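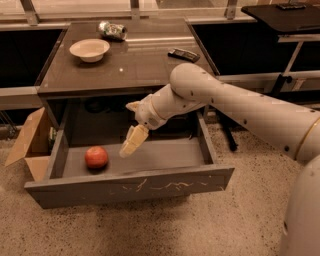
Laurinda Carvalho writes that she had put off answering the first call for a whole winter, thinking her own household too ordinary to be of use, and that keeping the diary turned out to be the part of the day she looked forward to. Her letter is printed in full in the report on the first round of the study. The Institute quotes it at the opening of this second call because the same doubt was raised by many of those who wrote to us.

Careers and Participation > Current Calls > Household Diary Study

Search this site Enter keyword Go Advanced search

CALL FOR PARTICIPANTS: HELTBY HOUSEHOLD DIARY STUDY, SECOND ROUND

The Heltby Institute for Domestic History invites adults living in any type of home to take part in the second round of its Household Diary Study. The study records how people in the present day spend their time at home: what they cook, repair, read, postpone and throw away. The completed diaries will be added to the Zerouali Collection, where they will be available to researchers and to the public.

The first round closed with 1,070 completed diaries. The second round is open to 2,000 participants and will begin in April. Persons who took part in the first round are welcome to apply again.

Background

The Zerouali Collection was founded on the gift of 378 household account books kept by families in farming and mill districts. Most of these books were never meant to be read by anyone outside the home. They list the price of lamp oil, the date a roof was mended, the names of visitors, and now and then a remark about the weather or a neighbor. Historians have drawn on them for studies of diet, debt, child care and the division of work between husbands and wives.

Few people today keep such books. Receipts are discarded, messages are deleted, and the contents of an ordinary evening leave little trace. The study was set up to fill part of this gap while the people concerned are able to speak for themselves.

What participants are asked to do

Each participant keeps a written diary for six weeks. Entries are made on at least four days of each week and may be of any length. Entries may be written by hand in the booklet supplied, or typed and sent through the participant page.

Once during the six weeks, each participant will also be asked to write a longer entry on a set subject. The subjects for this round are as follows.

1. A meal eaten alone. Describe how it was chosen and prepared, where it was eaten, and what was done with anything left over.

2. Things put down and not yet put away. Choose one desk, shelf or drawer in the home and write about what has gathered there, how long each item has stayed, and who is expected to deal with it.
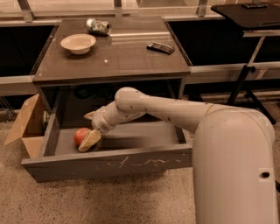 3. A repair. Describe something in the home that was mended, or that ought to be - including who was asked, what it cost, and whether the matter was ever settled.

4. A sound heard through the wall or window. Participants in detached homes may write about a sound from within the house.

Who may apply

Applicants must be 18 or older and able to write in English or Spanish. No experience of writing is needed, and spelling will not be corrected. The Institute would especially like to hear from people who live in shared housing, people who work nights, and people who have moved within the past year. More than one member of a household may apply, provided that each keeps a separate diary.

Privacy and use of the diaries

Names and street addresses are removed before a diary is placed in the collection. Participants may close all or part of a diary to readers for a period of their choosing, and may withdraw it at any time before the close of the round. Other members of the household should be told that a diary is being kept.

Payment

Participation is voluntary and unpaid. The Institute covers the cost of postage and supplies all booklets. Each participant will receive a printed copy of the final report.

How to apply

Application forms are available from the participant page or by mail. Completed forms should be addressed to Nima Salehi, Study Coordinator, Heltby Institute for Domestic History. Telephone inquiries are taken between 10 a.m. and 3 p.m. Applicants will be told of the outcome in writing. Booklets will be mailed to successful applicants before the round begins.

Related Items

Report on the First Round of the Household Diary Study
Reading Room Hours and Rules
Call for Transcribers: Account Books in the Zerouali Collection
Position Open: Assistant Archivist, Part Time
The Brirken Lectures: Program and Registration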